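Teaching by demonstration (robotics)

Teaching by demonstration is a group of methods in which a person shows a robot a task and the robot's control program is built from the recorded motion. Two forms are in common use. In hand guiding, also called kinesthetic teaching, the operator holds the arm and moves it through the task while the joint positions are logged. In remote control, or teleoperation, the operator moves a separate device and the robot follows.

Hand guiding needs little extra equipment, but the operator's hands and body may block the cameras. Remote control keeps the work area clear, at the cost of reduced feel for contact forces. Delay between the operator's device and the arm also lowers the quality of the record.

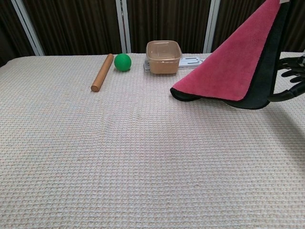
Entry by Gilles Gautier
Last revised 19 January 2021

Cloth handling

Fabric is a frequent subject of demonstration because its shape changes with every grasp. A towel lifted from one side, with a free corner hanging over the table, has no single pose that can be written into a program. Other objects on the same surface, such as a ball, a dowel or an open container, are rigid and can be described by position and orientation alone.

The Huet procedure, used at the Sumidberg laboratory, calls for 30 demonstrations per task, with the starting layout changed between runs. Motion is logged at 20 samples per second. Runs containing a dropped grasp are labeled and stored separately.

Related terms

Behavior cloning; imitation learning; leader-follower control; waypoint programming.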